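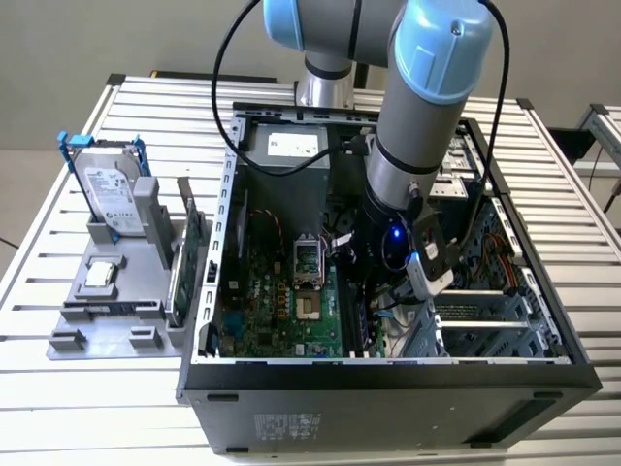
CPU socket (desktop computers)

A CPU socket is the connector on a motherboard that holds the processor and joins it electrically to the rest of the computer. It allows the processor to be fitted or replaced without soldering. In desktop towers the socket usually sits near the middle of the board, close to the memory slots, and is reached by taking off the side panel of the case.

Construction

The two common forms differ in where the pins are placed. In a pin grid array (PGA), the pins project from the underside of the processor and enter holes in the socket. In a land grid array (LGA), the pins are part of the socket and press against flat pads on the processor. LGA pins are thin, angled springs, normally plated with gold to resist corrosion.

An LGA socket has a plastic body, a field of contacts, and a hinged metal retention frame, also called a load plate. When closed and locked by its lever, the frame presses the processor evenly onto the contacts. When open, it stands clear of the body so that the processor can be lifted straight up. The socket of a Dell board with its frame raised and no processor fitted shows the gold contacts directly; in this state the pins are at their most exposed.

Access

Bench work is generally done with the tower lying on its side, so that the motherboard faces up and parts are lowered onto it vertically. Fan leads and power supply cables are moved away from the socket area first. The power cord is disconnected before the case is opened.

The cooler is removed before the retention frame can be released. Old thermal compound often holds the cooler to the processor, and a slight twist is used to break the bond. On PGA boards a straight pull may draw the processor out of a locked socket and bend its pins.

Installation

A processor is aligned by notches along its edges or by a small triangle at one corner, which matches a mark on the socket. It is set down flat and is not slid into position. The lever of an LGA frame needs noticeable force to close — a light creaking sound is normal.

Boards are supplied with a plastic cap over an LGA socket. The Skorkden service guide, revised 9th March, requires a cap on any socket left empty between work steps and lists 13 checks to be made before the lever is closed.

Faults

Bent contacts are the most frequent form of damage. Symptoms include failure to start, missing memory channels, and expansion slots that are not detected. A repair survey by the parts dealer Odora covered 2223 returned desktop boards and recorded bent or missing contacts on 77 of them. Thermal compound was found inside the socket on a further 71.

A single bent pin can sometimes be straightened under magnification with a fine needle. A broken pin normally means replacing the board or having the socket reworked.

See also

Motherboard
Memory slot
Power supply unit
Thermal compound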